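Re: Cartons for the Pormont shelf

Date: 22/05/2020

On the list it was written:
> Does anyone still use the tall cartons from Belarent?
> I have 200 flat ones in the store and need to know
> whether to keep them or send them back.

Keep them, please. We use the tall ones for anything that has to travel upright, and the shorter Nundico cartons don't do that job. I went through our own stock in March and found 137, two of them too crushed at the corners to use.

A few points on folding. Crease the flaps both ways before you close them — the board is stiff and springs back otherwise. Tape the base twice. Each carton takes up to 52 leaflets.

The packing table and one of the tall cartons:
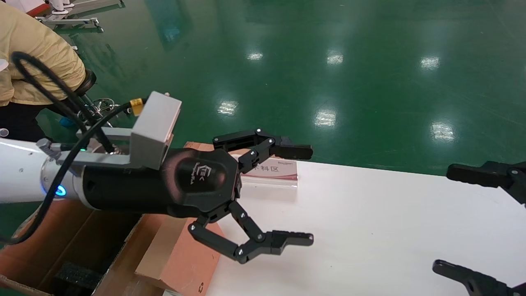
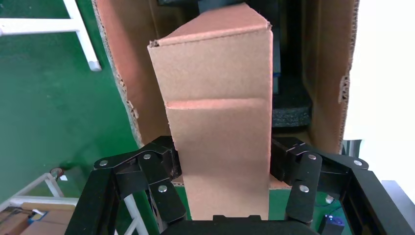 If the store is short of room, we can take half of yours. They need to lie flat and off the floor. The Benítez order is still waiting for labels, so please don't use the pink and white ones until I write again.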